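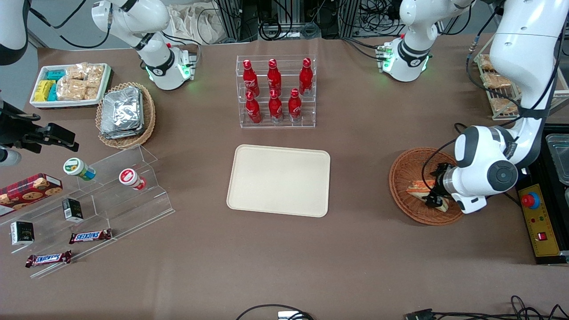

A sandwich and snacks on the table.

Laizer Cup matchday FAQ

When is the final?
The final is on 24th August at the Tamisow ground. Gates open two hours before kick-off.

How many teams are left?
Four. The two semifinals are played at Pastus Park, and the winners go through to the final. There is no third-place match.

What happens if a match is level after 90 minutes?
It goes straight to penalties. Extra time was dropped in June after the clubs voted on it.

How much are tickets?
Adults pay $8. Children under 12 get in free with a paying adult. Season passes for league games are not valid for the cup.

Where do I buy them?
Online through Clilteo or at the gate. Capacity at Tamisow is 2000, and 100 tickets are held back for gate sales – cards only.

Can I bring my own food?
Yes, but no glass bottles or cans. Large coolers have to stay in the car.

Is there parking?
The lot behind the north stand is for players and officials. Use the school lot on the other side of the road.

Can a player suspended in the league play in the cup?
No. Red card suspensions carry over. Yellow cards do not.

Who do I contact about team sheets?
Ileana Toma handles registration and team sheets. For referee questions, write to Tirta Siregar. Team sheets are due one hour before kick-off.

What if the weather is bad?
The referee decides after a field check on the morning of the match. Tickets stay valid for the new date.

Related
Semifinal draw and kick-off times
Cup rules and suspensions
Directions to Pastus Park
Past winners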